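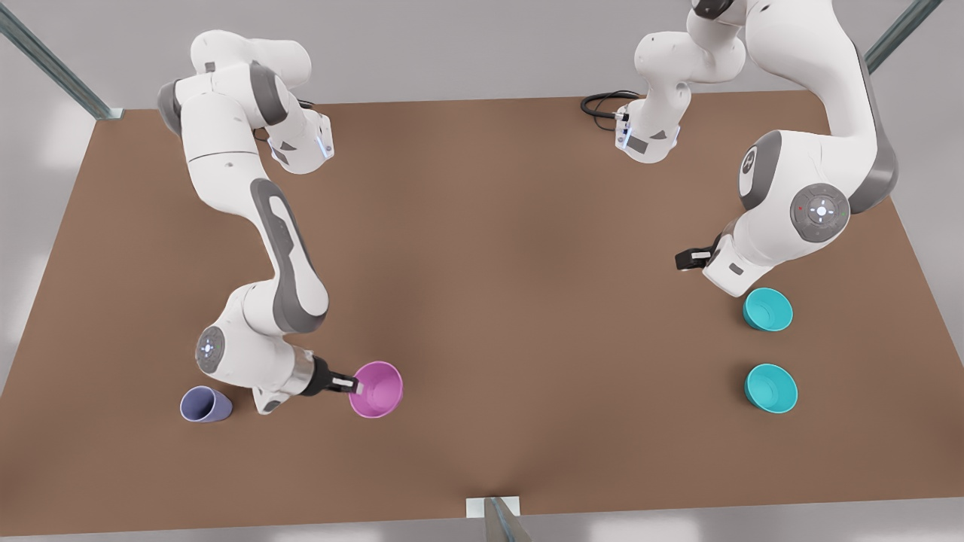 1/ Things I learned moving into a 400 square foot apartment in Flornham (a thread, sorry, it's a long one)

2/ So I signed the lease in a bit of a panic. The place in Brelldale fell through the night before and I had a van booked already, so I said yes to an apartment I'd walked through for maybe as long as it takes to drink a coffee. No regrets! Well. A few regrets.

3/ First regret: I measured the bedroom and forgot to measure the stairs. My couch spent its first night in the lobby with a note taped to it. Somebody wrote "nice couch" under my note, which made my whole week.

4/ The couch did not make it up. It now lives with my sister and she's already talking about it like it was always hers.

5/ If you're moving, measure the turn on the landing. The doorway is never the problem, it's the turn.

6/ Kitchen stuff. I own so many cups. Why do I own so many cups?? I live alone. I packed a whole box of them and then carried it up those same stairs swearing the entire way.

7/ Same goes for plastic containers. If the lid's missing, let it go. I kept telling myself the lids were in another box and reader, there was no other box.

8/ Let's talk about the table, because a bunch of you asked. I wanted one table that does everything: dinner, work, folding laundry, the puzzle I've been "doing" since last September. In a place this size you get one flat surface and you'd better like it.

9/ I went with the Stoica, the drop leaf one. Both leaves up and it eats the room, so I keep one down and pushed against the wall most days. Took me a whole evening to put together and I had 2 screws left over, and I've decided not to think about that.

10/ Runner-up was the Sindik, which folds completely flat, and I really did love it in the store. But it wobbled when I leaned on it and I am a leaner. I eat leaning, I type leaning, it was never going to work out between us.

11/ Storage! Go up. I put a shelf over the bathroom door for towels and paper goods and I can't believe I lived this long without one. You need a stool to get to it, so now I also own a stool, and the stool needs somewhere to live (it's in the shower, I move it every morning, don't @ me)

12/ Under the bed: shallow bins on wheels. Get the wheels. I bought the kind without them first because they were cheaper, and I was lying on my stomach fishing for a sweater with a coat hanger by the end of the first week.

13/ Noise. The building is old and I can hear the pipes, the elevator, and someone upstairs practicing the same piece on a piano. They're getting better at it, though! There's a bit in the middle they used to stop at and now they go right through. I'm weirdly proud.

14/ Light is the good part. Big windows facing east, so the mornings are gorgeous and the afternoons stay cool, even this month. My basil has doubled. My old place faced an air shaft and I killed every plant I brought home.

15/ Money, since I got a few DMs. All in, between the van, the deposit, the table and those stupid bins, I spent around 4,000 dollars. More than I'd planned. The van was the surprise, they charge extra for stairs and I'm on the top floor.

16/ What I'd skip next time: the fancy wardrobe boxes. Garbage bags over the hangers, tie the bottom, done. My clothes came out just as wrinkled either way.

17/ What I'd do again: pack a first-night bag. Sheets, toothbrush, phone charger, toilet paper, a shower curtain. I forgot the shower curtain and flooded the bathroom a little. Just a little. Hi to my downstairs neighbor if you're reading this.

18/ Also label the boxes on the side and not the top!! Once they're stacked you can't see the tops. I found the coffee maker in the very last box in the very last stack, and I was not a nice person that morning.

19/ Someone asked if I miss having a second room. Sometimes, when I've got people over and the coats go on the bed and then everybody ends up on the bed too. But I can vacuum the whole apartment from one outlet and I'm done before the song's over.

20/ I'll post the before and afters of the closet when I get the rod up. It has already come down once. If anybody knows a wall anchor that holds in crumbly old plaster, please tell me, I'm begging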